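4.2 Mixed bins and the things that sink

I went into this part of the study fairly sure that people would hate the open bin. Drawers have labels, shelves let you see everything at once, and a bin is just a big hole you drop things into! But of the 326 households on the Nokilham list, a lot more than I'd expected told us the mixed bin was the one bit of storage they used every day (the Satach households were cooler about it, and I'll come back to them in Section 5).

The trouble starts with size. A bin with tall sides swallows small things, and small things are mostly what people put in it. Pens, tape, batteries, clips, the odd spoon. In our November interviews we asked people to name whatever they'd hunted for in the past 7 days, and the tape measure came up again and again. It's a heavy little lump, so it slides down past the flatter stuff and settles on the floor of the bin, usually in a corner.

Long things behave quite differently. A tray or a ruler tends to end up alongside one of the walls, and once it's there people leave it there and start using it as a sort of fence. I do this myself with a baking tin at home and had never noticed until I started coding the interviews. Nikolovski's notion of the "accidental divider" fits this nicely, although I'd stretch it to cover things which already have compartments of their own, like the blue tray in Figure 4. People kept telling us they meant to put the screws in the tray's little hollows one day. Very few had.

Wear matters too. Several people at Stondari said they were happier chucking things into a bin that already looked knocked about, and fussier with a new one, which got wiped and tidied for a month or so and then went the same way as the rest.

Figure 4. Open grey bin on a pale wooden tabletop, with a long blue compartment tray and a tape measure in the near left corner. 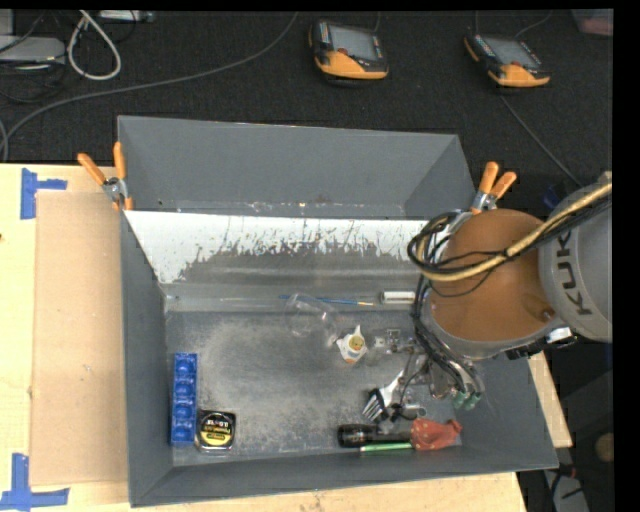
So when we drew up the questions for the second round, I split "bin" into old and new, and asked about corners separately.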